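Gripper comparison cell: inspection checklist, with my comments
Filled in 22 Jul 2022 by Francine Li, bin picking bench
Gripper on the arm for this round: the Fikon linkage gripper
Next up: the Atinon
Checked against: Tyra Hägglund's sheet from May, items in her order

Tyra asked me to write my comments out properly this time instead of putting "fine" in every box, so you're getting them all. Her sheet has a status for each item: OK, OK with comment, or Hold. A Hold means the arm stays off until somebody signs it. I've got two of those.

SECTION A. BEFORE ANYONE GOES NEAR THE BENCH

A1. Emergency stop, pendant. OK.
Pressed, held, released, reset. It latches like it should and the controller reports it right away.

A2. Emergency stop, bench button. OK with comment.
Works fine, but the button sits just far enough back that I have to lean to reach it, and Tyra is shorter than me. I'd like it moved to the front edge before we start on the Atinon. It's a bracket and a longer cable, so maybe half an hour of somebody's morning.

A3. Speed limit in manual mode. OK.
Checked on the pendant and then checked by watching, which I still trust more. Please do both! The May round had a profile left over from a demo and we only found out when the arm moved a good bit quicker than anyone expected.

A4. Payload and tool data. HOLD, then cleared.
The controller still had the Sjöberg gripper's tool data loaded. That's a different mass and a different center of gravity, and the arm was sagging a hair when the brakes came off. I loaded the Fikon data and ran the load check again, and it passed. Signed off, but I want this line moved up to the top of the sheet. If you swap a gripper and don't swap the tool data, every comparison you make after that is junk (and the collision detection gets twitchy or sleepy, depending on which way you're wrong).

A5. Program number matches the run sheet. OK.
Program 131 on both. The old one is still in the list, so read the number out loud before you hit start. I feel silly doing it and I do it anyway.

SECTION B. ARM, CABLES AND HOSES

B1. Cable dress along the arm. OK with comment.
This is the one I'm fussiest about. I ran the arm by hand through the whole picking path, slowly, including the far corners, and watched the loop in the cabling the entire time. Nothing pulled tight. The wrist turn at the end of the path is the worst spot, and if the cable length changes at all I want this one done over from scratch. The Sjöberg needed a different routing, so don't assume yesterday's dress suits today's gripper.

B2. Hoses at the gripper. OK with comment.
Went along each one with my fingers, arm powered down, feeling for flat spots and nicks. All good. I also did the listening test with the air on and the room quiet. No hiss. The bend where the hoses leave the collar is what I'd look at first if we ever start losing grip force halfway through a run.

B3. Hose fittings seated. OK.
Tugged every one. If a fitting moves when you tug it, push it home, tug again, and write it down even if it's fine the second time.

B4. Collar and flange bolts. OK.
Torque wrench, cross pattern, then paint pen. Please use the paint pen. I know it looks messy.

B5. Indicator light on the gripper. OK.
Comes on with power and stays on. I don't treat it as a safety signal and neither should you, it only tells me the gripper has woken up.
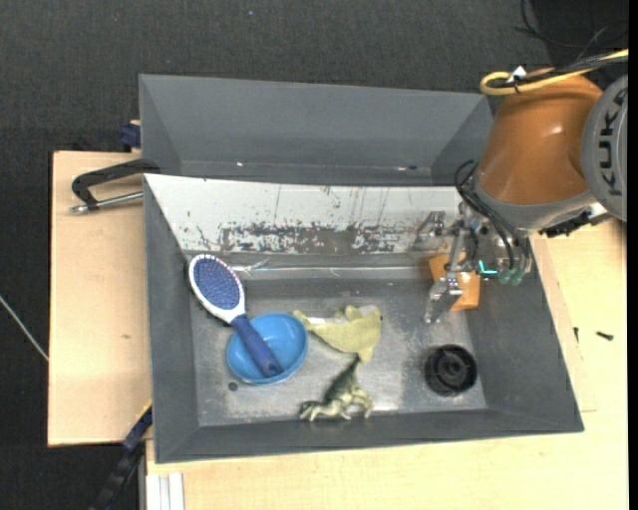
B6. Finger pads. OK with comment.
I cleaned them before the first pick and I'd like that to become a rule for all the grippers we compare. Dirty pads on one and clean pads on the next gives us a difference that has nothing to do with the design. Alcohol wipe, let it dry, done. Also look at the edges of the pads, where they start to lift first.

B7. Linkage play. OK with comment.
Here's where I have opinions. The Fikon has a lot of joints in it, and every joint is a place for slop to collect. I wiggled each finger at the tip with the gripper closed and there was a tiny bit of give, the same as when it was new as far as I can feel. Cycle counter says 2916. I'm writing the number down so the next person can compare, and I'd love a proper dial gauge for this instead of my thumb.

B8. Pinch points. OK with comment.
More of them than on the Sjöberg, simply because of all those exposed linkages. Hands out of there unless the air is dumped AND the arm is locked out. Yes, even for a quick wipe. Especially for a quick wipe, I guess, that's when people skip it.

SECTION C. BINS AND BENCH

C1. Bins held down. OK.
Shoved the front bin hard from each side. It stayed put. The clamps get checked again after every fifty picks or so, because a finger that catches the bin wall will walk the bin along the table bit by bit, and then your positions are off and you blame the camera.

C2. Clamp handles outside the arm's path. OK with comment.
They clear it on the current program. If you tighten one and the handle ends up pointing a new way, run the path by hand again before going automatic.

C3. Loose hardware on the tabletop. HOLD, then cleared.
Two small screws lying beside the front bin. I stopped, powered down and went over the arm, the gripper and the bracket looking for an empty hole before I did anything else. Didn't find one. They went into a bag with a label on it, and the bag is on Tyra's desk. Signed off, but come on, people, screws go in the tray.

C4. Bin lining and panel wear. OK with comment.
The white panel along the far side is badly scraped up. No sharp edges that I could feel with a glove on, so it's not a safety stop for me. It does matter for the comparison, though. A scuffed surface grips things differently from a fresh one, and objects slide down it differently too. I'd either put in a new panel for each gripper or leave this one in for all of them. My vote is to leave it in, because we already have the Sjöberg numbers with it scraped.

C5. Test objects. OK with comment.
We kept the mix awkward on purpose: a hairbrush, a bowl, a dinosaur, something soft and crumpled. I checked everything for cracks and sharp bits. A brittle plastic part that snaps under a metal finger can throw a chip a surprising distance, so safety glasses stay on for the hard stuff.

The hairbrush is my favorite test item, by the way! Any gripper can look good on a box. With the brush, you find out if it can deal with a long thing that wants to swing, and the bristles play tricks on the depth reading. The dinosaur is good for the same kind of reason, all those legs and that tail, and never the same way up twice.

SECTION D. CAMERA AND CONTROLLER

D1. Camera mount tight. OK.
Hand tight and then a quarter turn. Calibration check done after, never before.

D2. Calibration residual. OK.
Inside the limit Tyra set in May. I wrote the value in the log book where it belongs, so go look there.

D3. Glare. OK with comment.
The shiny wrinkled strip at the back of the bin floor throws little streaks of light, and I'm not in love with it. Watch for false picks along that edge. If we get any, I'd turn the lamp before I'd touch the exposure, so that the Atinon run gets the same camera settings.

D4. Fonico controller link. OK with comment.
I pulled the network plug in the middle of a slow move, well clear of everything, and the arm stopped and stayed stopped until I reset it by hand. Good. The error text on the screen is useless (it just says "state 296"), so I've taped a note next to the monitor with what it means and what to do.

D5. Logging on. OK.
Check that the file is growing. We lost a whole afternoon of Sjöberg picks that way and I'm still a bit sore about it.

SECTION E. GENERAL COMMENTS AND WHAT I'D CHANGE

So far I like the Fikon better than I thought I would. It gets its fingers into corners, and reaching down next to the bin wall doesn't bother me the way it did with the Sjöberg, which was wider and made me nervous every time. The price you pay is inspection time. B7 and B8 take me twice as long, and I don't think we should hide that when we write up the comparison. If a gripper needs more checking, that's part of what it costs to own.

Changes to the sheet, please, Tyra:
Move A4 to the top.
Add a line for pad cleaning with a box for the time it was done.
Add the cycle counter reading, all grippers.
Split C3 into tabletop and floor.

Still open:
Bench stop button to be moved (A2).
Dial gauge for finger play (B7). I can borrow one if there's no budget.
Where did those screws come from (C3)? If they're yours, tell me, I won't be mad.

Released for automatic running at reduced speed, Fikon only. The Atinon gets its own sheet.

F. Li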